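Subject: Re: [drullisdale-sewing] Hemming a slippery print
Date: July 2, 2024

On the list last night, a member wrote:

> I bought a remnant in Prollska for summer pajamas and I can't get
> the legs even. I cut one, flip the pattern piece, cut the other, and
> when I hold them up one is longer. Do you all cut on the floor? My
> table is too small and the fabric slides off the end.
>
> Also, is it worth prewashing something this thin?

Yes to prewashing. I lost a good part of an inch on my last pair and had to let the hems down. Wash it the way you plan to wash the pajamas, then press it before you get the pattern out.

I don't cut on the floor anymore – my knees won't have it. I lay a plain cloth over a big surface and work on that. It keeps thin cotton from sliding the way it does on bare wood. Pull the cover as flat as you can first.

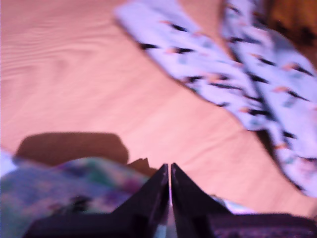 Uneven legs nearly always come from measuring each one alone. Put the two side by side, running the same way, and compare them at the top before you look at the bottom. A pale print with little dark marks, like the lavender one with the touches of orange, makes this easier if the cloth underneath is a solid color. Against peach you can see the edges of both pieces and the gap between them. On a white sheet I'd be squinting. If the tops line up and the bottoms don't, trim the longer one and recheck the inseams.

For thread I use Fima 300 on anything light, with a size 11 needle. A bigger needle left holes along my seam that didn't close up after washing. The Odoi pattern, number 3046, has a deep hem allowance, so you have room to fix a mistake. I don't remember if the shorts version does.

If you still have enough of the remnant, cut the waistband last. I have a piece of elastic left over that you can have if you're coming to the July meeting. Let me know what width you need.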